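Zweiarm-Set Mustel im Test: stark beim Abräumen, schwach beim Kabel

Was für ein schönes Gerät! Seit September läuft das Mustel bei uns an der Sortieraufgabe: Geschirr ins blaue Tablett, Abfall in den weißen Behälter. Der linke Arm fährt flache Teller so behutsam an, dass ich immer noch gern danebenstehe (ja, auch am Samstag).

Und dann die Störung. Nach 318 Durchläufen meldete der rechte Arm Überlast am Handgelenk und blieb mit geschlossenem Greifer stehen. Schuld war das Kabel: Die Schlaufe hatte sich am Gelenk verklemmt.

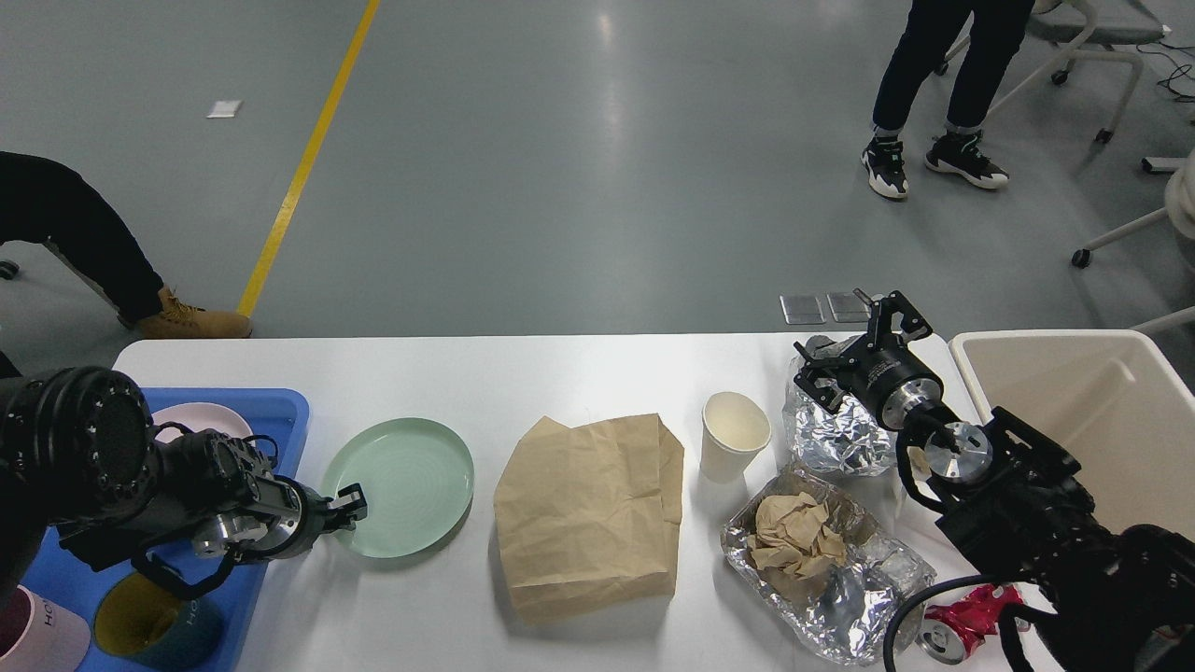 Arūnas Kļaviņa schreibt dazu, bei ihm sei derselbe Fehler schon nach 100 Durchläufen gekommen, und der Not-Halt habe erst beim zweiten Drücken reagiert. Er lasse seither niemanden mehr an den Tisch, solange die Arme Strom haben.

Den Not-Halt konnte ich bei uns nicht aus der Ruhe bringen, er griff jedes Mal. Das Kabel bleibt trotzdem ein Mangel, gerade wenn der Arm weit über die Aluschale greifen muss.
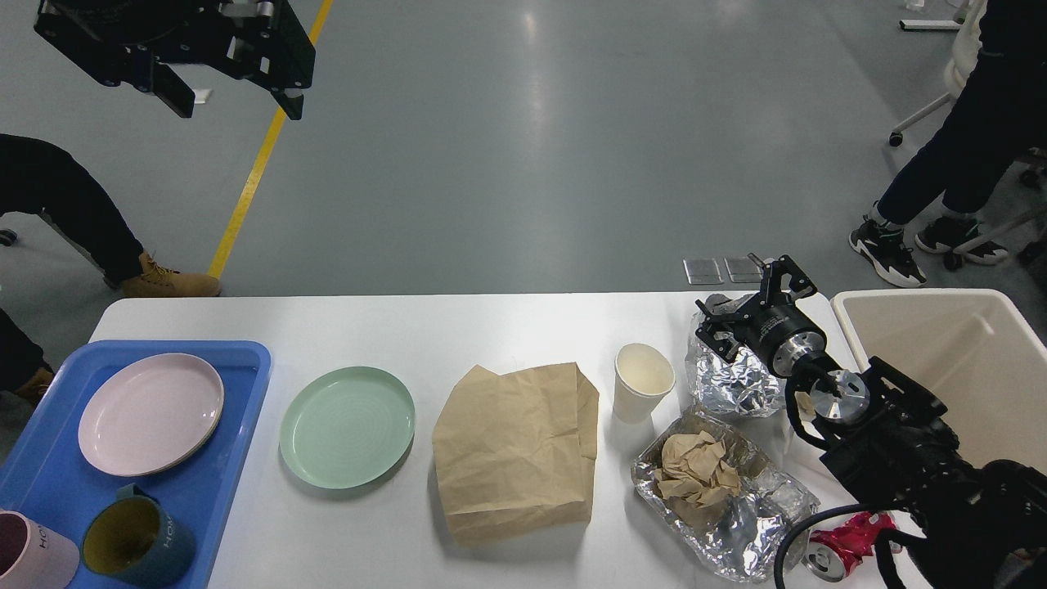 Lesezeit: 2 Min.

Der Hersteller Trirkum schickte einen längeren Kabelsatz, und mit dem sind wir jetzt bei fast 2000 Durchläufen ohne Überlast. Toll! Nur gehört so ein Satz ab Werk in den Karton und ein Warnhinweis ins Handbuch. Ich würde das Mustel sofort wieder nehmen, aber nur mit dem neuen Kabel.

Kontakt | Impressum | © Aigars Koppel | Nach oben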